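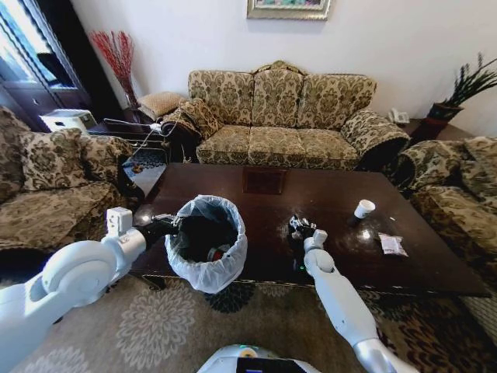 August 4, 2025: water softener, second attempt

Started at the bypass. Both valves closed, pressure bled off at the laundry tap. The Skatalo head came off with a quarter turn this time, so the silicone grease from the first attempt was worth applying. O-ring intact. No scoring on the seat.

Hardness at the kitchen tap before I touched anything: 325 ppm. Raw well water should be near that, which means the resin was doing next to nothing. Regeneration counter read 1601 cycles. The manual from Wollex puts the service interval at 1000. I had read that page in the spring and then put the manual back in the drawer.

Pulled the injector and screen. Screen had a brown film, iron by the look of it. Soaked both in citric acid solution while I ate lunch, then rinsed and brushed them with the old toothbrush. The nozzle bore was partly closed on one side. That alone would explain the slow brine draw: level in the brine tank had dropped less than an inch over a full cycle, and the salt had bridged on top of it. Broke the bridge with a broom handle. It took more force than expected and the tank wall flexed, so next time warm water first.

Refilled with pellets, 5 bags. Reset the hardness value on the controller and moved the regeneration start to 2 a.m. It had been drawing at the same hour as the dishwasher.

Xiomara Mahmoud called back from Nakpan about the resin. They have it in stock, fine mesh, and she wants the tank diameter before she quotes. Measured it twice, wrote it on the lid in marker. She also asked whether the well had been shocked this year. It has not. She thinks the iron should be dealt with ahead of the softener and I agree, but the filter costs more than the resin and will have to wait until September.

Ran a manual regeneration at 4. Backwash was rusty for the first few minutes, then clear. Brine draw audible and steady. Small weep at the drain line clamp, tightened, wiped, paper towel left under it.

Have not retested yet. The strips say to let the tank settle overnight. Ask at Skernasance whether they still carry the gray drain clamps, and get two.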